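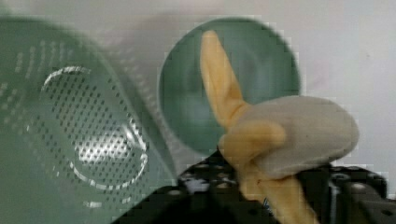 Can I freeze cooked rice, and how long have I got before it needs to go in? My gran always left hers in the pan overnight and I've been doing the same, but my flatmate is horrified.

Get it cooled and into the freezer within an hour of cooking if you can. Overnight in the pan is a bad idea, I'm afraid, your flatmate has a point. Spread it out on a tray so the steam gets away, then bag it flat. I do a big batch on a Sunday and it lasts me through to the next one.

Tassanee Duangkaew
February 8, 2024 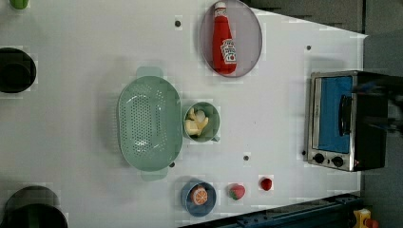 Page 2 of 7

Weldu

I'd go along with most of that, but use little tubs instead of bags (one portion each!) and put a splash of water in before you microwave it. Mine used to come out like gravel until I started doing that. Two minutes, stir, another minute, and it should be steaming hot right through. Don't heat it up a second time, bin whatever's left.

Basmati freezes nicely. Long grain is fine too. I tried it with risotto once in June and ended up with wallpaper paste, so I wouldn't bother, though my other half did eat it with a load of ketchup on.
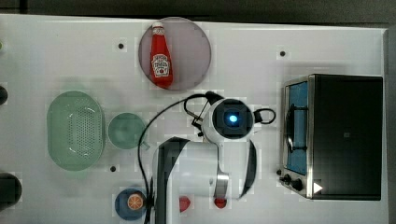
2 min read

Closten_mum

just buy the microwave pouches, they do them in the corner shop near me and you don't have to faff. I've got 12 in the cupboard. If you do freeze your own write the date on it, I found a tub at the back of ours last week and couldn't tell if it was rice or cauliflower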